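Open day at Greltgate, quick notes

Typing this on the train so excuse the mess. 2022-06-16, the Greltgate open day, finally made it after missing the last one. Phone at 12 percent. Go.

Got there late. Missed the welcome talk, missed the pastries. Walked straight into the Destden demo, which was a small arm sorting parcels by size. Fast! Then it got a padded envelope and just sort of thought about it for a while. The guy next to me filmed the whole pause.

Upstairs was better. Ngân Đàm was running a session on teaching robots to handle everyday stuff. Boxes, lids, jars, cups. Her point was that lids are horrible. A hinge has one way it wants to go, and an arm that's a tiny bit off ends up fighting it and dragging the whole box along the table. People don't notice they're doing it right. You just lean a hand on the thing and carry on.

So her group collects people doing it. Hands, from the head's point of view, lots and lots of short clips. 3,193 so far, she said, and 1,446 of those have a lid in them somewhere. They go out to cafes and homes and offices for it, becuase a lab bench looks like a lab bench and nothing else does.
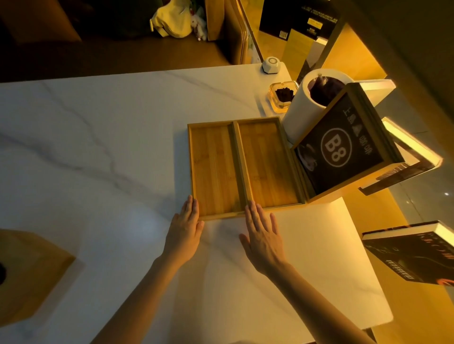
Both hands on the bamboo box, lid open. Marble tabletop.

I asked why so much clutter on the tables. She said leave it, the clutter is the good part. Glass, shiny stone, warm lighting, all the things a vision system trips over. Makes sense I guess. My own kitchen would be a gold mine.

Somebody asked how many clips you need. She said 3,000 was the plan and they went past it and now there's no plan. Big laugh. Then a long question about camera calibration that I did not follow at all, sorry.

Had a go on the Brulamura rig after. You move a handle, the gripper moves, you try to close a little box. Dropped it twice. Surachet Phetsri got it first try and was unbearable all through lunch. The delay is tiny but you feel it in your wrist, hard to explain. By my third go I was pressing way too hard and the lid popped back open.

Skipped the Śliwiński talk, line was down the stairs. If anyone has the slides pls send.

Also the coffee was bad and the wifi was worse. Next one is in August, sign up early, the upstairs sessions fill up. I want another go at that lid.

Ok my stop. Will fix typos later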